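Drawer handle spacing when replacing old pulls
Kitchen and Bath

Yesenia Zepeda
26/06/2024

Our kitchen was put in around the time the house was built, 1985, and the drawers still have the original curved brass pulls with two screws. I want to change them to straight bar handles. I bought one pack from Donis to try and the posts are farther apart than the old holes. The drawer fronts are wood and in good shape, so I don't want to replace them. Do I have to find handles that match the old holes, or can I fill and redrill? Also, is there a standard size? The store had more sizes than I expected and the labels were partly in inches and partly in millimeters.

Covadonga Aguirre

You can do either. Matching the old holes is a lot less work. Measure from the center of one screw hole to the center of the other, not the full length of the handle. The full length tells you nothing, because on a bar handle the rod sticks out past the posts by different amounts depending on the maker. A lot of older American kitchens are 3 inches center to center, and you can still buy bar handles in that size. 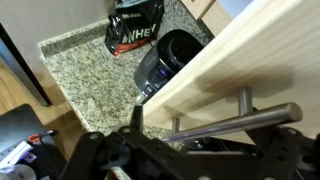
Vol. 2, p. 230

The old Inen kitchen binder has the center-to-center chart if your library kept a copy. Mine did.

If you do redrill, fill the old holes from the front with a two-part wood filler and let it cure overnight. Clamp a scrap block behind the drawer front before you drill so the back doesn't splinter. Make a template out of thin board and use the same one on every drawer. Matching the color of the filler is the hard part on a clear finish. On painted fronts it disappears.

Kiprono Were

just get backplates. they cover the old holes and you drill new ones through the plate. did mine in March, took an afternoon

Yolotzin Ayala

Backplates work, but check that the plate is long enough to cover both old holes before you order. Mine from Tranudholm was short on one side and I had to send them back.

Check the screw length too. If your drawers have a separate front attached to the box, the screws that come in the pack are often too short to go through both layers. Take an old screw with you to the hardware store and compare.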